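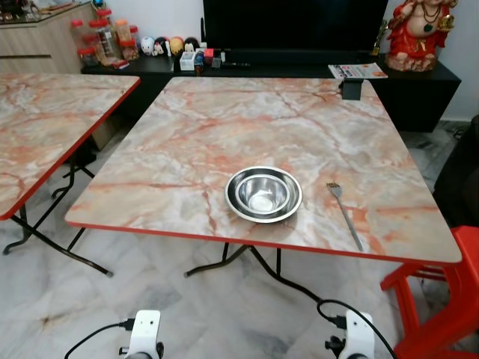 Photo: Danilo Magbanua

Folding tables for the Olaniyan supper: what we have and how to borrow them

The folding tables are ready to lend again. These are the square ones with the marble-pattern top and the thin red edge, and they are the tables we will be using for the Olaniyan supper in April. Several households asked last year how to get hold of one for a birthday or a family visit, so the arrangements are set out in this item.

The tables came to us when the Undinstead tea room closed. They had been stored in a garage for two winters and needed a good scrub, but the tops cleaned up well with dish soap and warm water. Ebere Yusuf went over the legs with a dry cloth and a little oil at the joints. They open more easily than they did, though the first pull is still stiff.

Each table seats four comfortably. People have tried to fit six, and the result is that someone ends up with a knee against the metal. If you are feeding more than four, put two tables side by side. The edges meet fairly well on a level floor. On carpet you may want a folded napkin under one foot to take out the wobble.

To open a table, lay it face down on a blanket, pull the legs out until they cross and hold, then turn it over with a second person. Please don't stand it on one edge and kick the legs out. The red edging has come loose that way before, and gluing it back took most of an evening.

The tops will take ordinary serving dishes and a damp cloth. They will not take a pan straight off the stove. Use a trivet or a thick towel. Beet juice and turmeric should be wiped up right away – the paler parts of the pattern stain, and we have one table with a yellow ring to prove it.

We are also lending serving pieces this year. There are steel mixing bowls that nest, and long-handled forks for lifting meat or noodles from a deep dish. The wide-rimmed bowls are good for salad or rice. The smaller ones fit inside for storage, and we ask that they come back that way so they don't roll around in the box. Dry them well first. Two wet bowls pressed together can be very hard to get apart. If it happens, run warm water over the outside of the larger one and put a little ice in the smaller.

For the supper itself, Danilo is handling the food list. The plan is much the same as before: rice and two stews from the Isturholm kitchen, with salads, bread and desserts brought by everyone else. We served some 300 plates over the course of the evening last time and ran short of salad well before the end. If you haven't decided what to bring, a big green salad or a slaw would be welcome. Please put your name on the bottom of your own bowl with masking tape. Steel bowls all look alike by the end of the night, and there are still a couple in the cupboard that belong to someone.

Paper tablecloths were discussed and we have decided against them. They slide on the smooth tops and tear when the tables are pushed together. Cloth runners are fine if you have one to lend.

To borrow a table or serving pieces outside of supper week, write your name and the dates in the notebook at the Gunance desk. There is no charge. You can keep things for up to a week, or longer if no one else has signed up behind you. Tables fit flat in the back of most cars with the seat down. Bring a blanket to put between them if you are taking more than one.

When you return a table, wipe the top and the underside, fold it, and lean it against the wall with the top facing in. Tell Ebere if a leg is bent or the edging is lifting. Small repairs are easy to do if we hear about them early.

Setup for the supper starts at 2 in the afternoon and we could use more hands for carrying. Cleanup begins once the desserts are gone. Names for either go on the sheet next to the notebook.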